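The Night Round

Fiction

Miłosz Czerwiński took the night round at the Skosta bakery because it paid 80 dollars more a week than days, and because his sister's boy needed braces. He had the van from ten at night until the last drop, and then he had to wash it.

The round went down the lane behind the old Prollus offices, past the storage building and out toward the hotels. In the daytime people parked there and argued. At night he had it to himself, apart from the lamp.
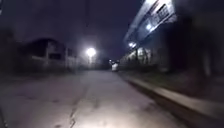
Reading time: 3 minutes

The first stop was always De Luca. They took white rolls, two trays, and left the back door on the latch. Miłosz had never met anyone from De Luca. He knew the man in charge wrote in capitals and did not like seeds, from the notes taped to the shelf.

NO SEEDS, said the note in March. In April it said NO SEEDS again, underlined.

In May there were seeds on the top tray. It was the bakery's mistake. Miłosz saw them when he slid the tray in, and he stood in the back room of De Luca and thought about it. He could leave them and let the office take the call. He could drive back, which would put him an hour behind. He rolled up his sleeves, washed his hands at the little sink, and began brushing the seeds off with the side of his thumb.

He was on the second row when the light came on.

"What are you doing to my bread?" said a woman.

She was sixty or so, in a man's overcoat with a nightgown under it. She held a flashlight she no longer needed.

"Taking the seeds off," Miłosz said.

She came over and looked. She picked up a roll he had finished and turned it around.

"You missed one," she said.

"You write the notes?"

"My husband wrote the notes. He died in February. I found a stack of them in the drawer, so I kept putting them up."

Miłosz said he was sorry. She nodded and put the roll back in its place.

"I don't mind seeds," she said. "I never did. He got them under his plate."

"Do you want me to leave the rest?"

She thought about it for longer than he expected. A refrigerator motor started up behind them.

"No," she said. "Take them off."

She pulled a stool over and took the other end of the tray. They worked without talking much. She asked if he was married and he said no. He asked if she lived upstairs and she said yes, 30 years, and that the van's rear door squeaked.

"I'll oil it," he said.

"Don't. It's how I know what time it is."

When they had finished she swept the seeds into her palm and went to find somewhere to put them.

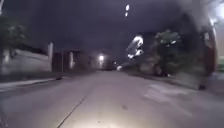 He was late to the Brulora Hotel by forty minutes. The night porter had a form for that, and Miłosz signed it on the hood of the van. Under "reason" he wrote "bread," and the porter read it and tore off his copy.

The office docked him for it on Friday. He didn't say anything about the seeds, and nobody at De Luca called to complain.

The next week there was no note on the shelf. The week after that there was one in different handwriting, small and slanted, on the back of an order slip. It said, One tray with, one tray without, please.

He read it twice and put it in his shirt pocket. Then he went out to the van, opened the rear door, and closed it again a little harder than he had to.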